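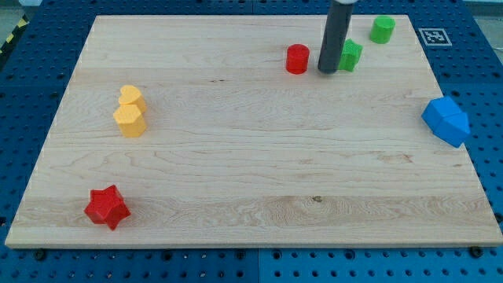 Shape blocks are small solid pieces, usually of plastic or wood, whose flat tops are cut or molded in a simple outline such as a circle, a star or a hexagon. They are among the oldest and friendliest of tabletop toys, and they turn up in playrooms, classrooms and workshops of every sort, wherever somebody wants things to sort, match or stack. A mixed set often repeats a color across different outlines, so that a yellow heart may sit beside a yellow hexagon, or a shape across different colors, as with a red cylinder and a green one of much the same size. Sorting by color then gives one answer and sorting by shape gives quite another, and a good part of the fun lies in changing the rule halfway through.

Geometrically, nearly all of these pieces are prisms or cylinders: a flat outline carried straight upward to make a short block. Cylinders and hexagons are the easy ones to pick up, while stars, with their points and inward corners, take a little more care from small fingers.

Many sets are now made at home on a 3D printer, which builds each block up in thin layers and may leave faint ridges along the sides – some people sand these away, and others rather like the feel of them. The Helari pattern, a popular home set, has 8 outlines in 4 colors, while the larger Flodier box holds 60 pieces and comes with 2 sorting trays.

Blocks are best used on a flat, pale surface. A plain wooden board does very nicely, as bright colors stand out well against the grain and the pieces stand steady on it.

See also: Pattern blocks; Shape sorter; Stacking toys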